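8/1/22
Posted by Msimang support desk
Filed under: Support log > Tabletop pick and place > Open

Ticket 600. Customer Flesetti runs a one-arm cell in a small repair shop and wants it to do the end-of-day tidying: loose bench items onto a plate, plate contents back off on request. Task software is Vimbridge. Reported fault: the cube goes fine, long thin items do not.
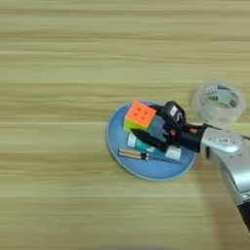
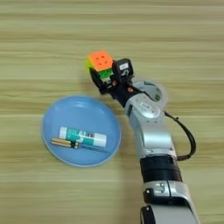
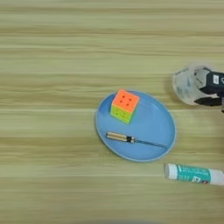
Customer's question was whether the arm is ready to be left alone with this job. Our answer at the moment is no. Details follow.

Test run: 77 attempts over two shifts, same bench, overhead lights on, blinds down. 43 finished without anyone stepping in. Another 13 finished after a single retry. The rest were stopped by the operator.

Most of the stops were on the tube. The planner picks a grasp across the middle, which is right, but the approach comes in low and the finger touches whatever is next to it first. With one item on the plate this hardly matters. With three it pushes the neighbor, the neighbor rolls, and the planner is then working from an old position.

Tried so far:

Raised the approach height by one step. Fewer bumps, slower cycle. Kept.

Turned on re-detect before close. Helped with the tube. No change on the screwdriver; the shaft is thin and the detector still puts the center too far toward the handle.

Swapped finger pads for the softer Drirer set. Customer says grip feels better. We saw no difference in the log and put the old ones back.

Recalibrated the head camera. It was off by a little, not enough to explain this.

Customer also asked about dishes and folding shop towels. Told them not on this setup. Towels are a separate job and we don't have anything we would sell them for it. A person clears the same plate in a few seconds, so for now the arm only makes sense if it can run after closing.

Next: send the new grasp file for long items, have customer repeat the run with the plate turned and moved closer to the base. Log to be attached by end of August.

Status: waiting on customer.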